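FETEX COLLEGE OF HOSPITALITY AND DOMESTIC STUDIES
Unit 14: Tableware, Care and Arrangement
Handout 3: Plastic bowls and cups in shared dining rooms
Unit tutor: Floarea Oprea

Students are expected to have read Handouts 1 and 2 before the session. Aprons are required for the second hour. The written task at the end of this handout is to be submitted through the unit office in the usual way.

1. Scope of the handout

This handout concerns coloured plastic tableware of the kind used in nurseries, day centres, canteens and holiday accommodation. Glass and ceramic ware were dealt with in Handout 2, and disposable ware is excluded from the unit altogether. Trays and cutlery are considered only where they affect the placing of a bowl or cup.

The term "bowl" is used for any open vessel wider than it is tall. The term "cup" is used for an upright vessel without a handle, taller than it is wide. Vessels with handles are referred to as mugs. Students should keep to these terms in their written work, as the marking scheme follows them.

2. Selection

When tableware is chosen for a shared dining room, the following should be recorded on the selection sheet:

Diameter at the rim and at the base. A bowl with a wide rim and a small base is easily tipped by a child or by a person with an unsteady hand.

Depth. Shallow bowls suit cereals, fruit and cold desserts. Soup requires a deeper vessel with space left below the rim.

Surface. A glossy interior is simple to inspect for grease, although it will show scratches sooner than a matt one.

Washing instructions. These are normally moulded into the base. Where no marking can be found, the item is to be washed by hand until the supplier has confirmed otherwise.

The college store holds the Sovness range for teaching purposes, together with a smaller number of older pieces from Favine. The two ranges do not nest together reliably and are kept on separate shelves.

3. Use of colour

Colour may be decorative, or it may carry a meaning. In some dining rooms a colour is assigned to each table; in others it indicates a special diet. Where colour carries a meaning, the scheme must be displayed in the kitchen and followed without exception, including at breakfast. A missing bowl is never replaced by one of a different colour under such a scheme.

Where colour is decorative only, mixed sets are acceptable. A plain cloth in a dark shade gives a good contrast with bright plastic and helps diners with reduced sight to find the edge of the vessel. Patterned cloths should be avoided for these diners.

4. Washing and drying

Plastic retains water for longer than ceramic ware. Items should be racked with the opening downwards and left until dry to the touch. They should not be dried with a cloth that has been used for hands or surfaces. Any piece that is cracked, whitened at a fold or rough at the rim is to be withdrawn and entered in the breakages book.

5. Stacking and setting out

Bowls of one size may be nested for storage. Bowls and cups should not be combined in a single stack on a shelf, as the base of the bowl is supported only by the rim of the cup and the weight sits high. The dark green cloth carries one such combination at the centre, a purple bowl standing on a magenta-purple cup, with a pale pink bowl behind it and a light blue cup apart from the rest on the right.
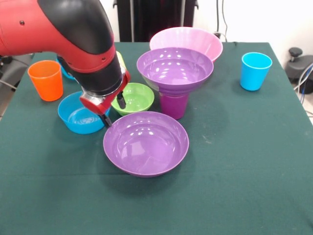 6. Practical work

Students will work in pairs at the tables in Room 16. Each pair is to:

Collect a mixed set of bowls and cups from the store and sign for it.

Sort the set into bowls and cups, using the definitions in section 1.

Complete a selection sheet for two bowls of different depth.

Nest the bowls by size and note any which bind or lean.

Lay one table with all pieces upright and within reach of a seated diner.

Return the set washed and dry.

7. Written task

In no more than 80 lines, compare two ways of storing plastic tableware in a small kitchen. Refer to stability, hygiene and ease of access. Chapter 2 of the Wei workbook may be consulted in the library at shelf mark 3730.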